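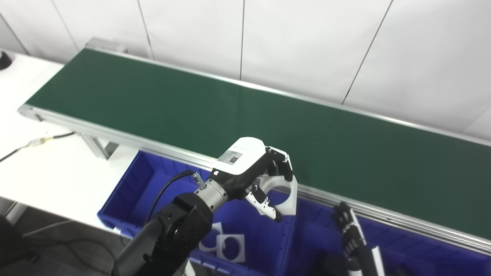
Conveyor loading (robotics)

Conveyor loading, also called line feeding, is the shop-floor chore of taking parts from a bin or crate and placing them on a moving or indexed belt. It is among the first jobs tried with two-armed robots that have jointed hands, as the parts are light and the reach is short. As of November 6, 2021, it is done reliably by fixed machines and only partly by general-purpose ones.

Background

Vibratory bowls and pick-and-place gantries have fed belts for decades, but each is set up for one part. A change of part usually means new tooling. The case for a robot hand rests on short runs, where tooling costs more than the labor it replaces.

Task structure

The work is normally divided into picking, regrasping, and placing. Picking from a crate is the hardest stage. Flat parts overlap and slide, and the crate walls limit the angles from which a hand can approach. Parts with a large central opening can be held by the rim or through the hole, but depth sensors often read the opening as a surface. Glossy white plastic adds to the error.

Placing is simpler. Most systems hold the part upright over the near edge of the belt, then tilt and release it.

Performance

In a trial at the Varkau plant, Kristof Vandenberghe and Hui-mei Hsieh recorded 791 attempted transfers, of which 630 were completed without help. The mean cycle was 20 seconds. Most failures were double picks — two parts lifted together — or parts wedged against a crate wall. A later controller, Stirkix, was written by Wing-yan Ko to detect double picks from finger load.

Limits

Crates must still be swapped by hand at most sites. Cable routing at the wrist restricts rotation, and fingertip pads wear quickly; the Lurine workshop replaced its pads after nearly 62 hours of use.

See also

Bin picking
Machine tending
Parts feeder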